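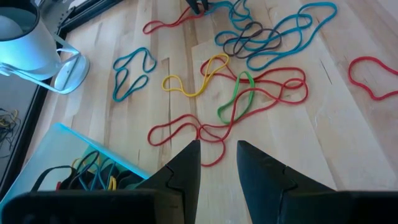 Rubber bands waiting to be sorted on the bench at the Doronel packing shop.

I worked on the hand-packing line at Doronel for 12 years, and for most of that time the job people asked to be taken off was bands. We pack office and school supply kits. The kits get rubber bands by color, so many red, so many green, and the bands come to us mixed. Someone has to pull them apart. It is dull, it is hard on the thumbs, and it is the kind of work managers describe as perfect for a machine.

Last October the company put a robot arm on it. The arm comes from a firm called Fleter and the software that runs it is called Uvodus. I have read two articles about our shop since then. One said the arm would free workers for better things. The other said it would put them on the street. I don't think either writer spent a shift there.

Sorting bands by hand paid the same as the rest of the line, but it was done sitting down. That matters more than people in the office understood. Rosimeire Evangelista had a bad knee for years before she had it operated on, and she sorted bands through all of it. Pregnant women sorted bands. A man coming back from back surgery sorted bands for his first six weeks. It was never written in any policy. The line leads simply knew that the chair at that bench went to whoever needed it.

When the arm came in, the chair went out. There are 6 people on the line now who do what used to be done by eight, and the two who left were not fired. They retired and were not replaced. The company says no jobs were lost, and on paper I can't argue with that. But everyone who is left stands for the full shift, and when somebody gets hurt the choice is to stand anyway or stay home on reduced pay.

The arm itself is not very fast. Bands are a hard thing to pick up. They twist, they loop through each other, and when you pull one you often get three. A person deals with that without thinking, with a shake of the wrist. The arm tries, misses, tries again. On a good shift it gets through 3,900 bands. The target in the contract was 4,000, and Rosimeire, when her knee was fine, did more than that before her second break. The company's answer is that the arm can run at night, and it does. I accept that. If you pay for it by the year and it works while the building is dark, slow is good enough.

Then there is the tending. Somebody has to fill the bins, clear the knots, pick up what lands on the floor and restart the thing when it stops. Tainá Rezende does this on the day shift, along with her regular station. She was given four hours of training and a laminated card. She has become very good at it. She can tell from across the room when it is going to stall, and she has worked out that if you spread the bands thinner on the table it makes fewer mistakes. The Fleter technician wrote that down and it is now in their setup instructions for the other sites. Her pay has not changed. Her job title still says packer, grade two.

That is my main complaint, and it could be fixed in an afternoon. If a company brings in a machine, and the machine only works well when a particular person is looking after it, then looking after it is a job. It should have a name, hours and a rate. At Camargo, the carton plant across the road, they made "cell operator" a grade of its own when their palletizer arrived, with a raise attached, and people applied for it. Camargo is not a charity. They wanted to keep the ones who knew how to run it.

I would also bring back a seated station. It doesn't have to be bands. Labels could be done sitting, and so could the final check. It would cost a chair and a lower table, and somebody willing to say out loud that bodies wear out and that a workplace has to have room for that. We used to have that room by accident. If it's going to exist now, someone will have to plan it.

I am not against the arm. My own thumbs ache when it's cold - that's the bands, my doctor says - and I wouldn't wish it on anyone starting out at 20. If a machine can take that work, let it. What I object to is the way it was counted. The purchase was justified with a sheet listing hours of sorting saved, and I have seen the sheet. The hours Tainá puts in are not on it, and neither is the chair.

Management is now looking at a second arm, for the paper clips. Before they sign, I would like them to ask the people on the line what else the paper clip station gets used for. They should ask on a morning shift and they should bring something to write on.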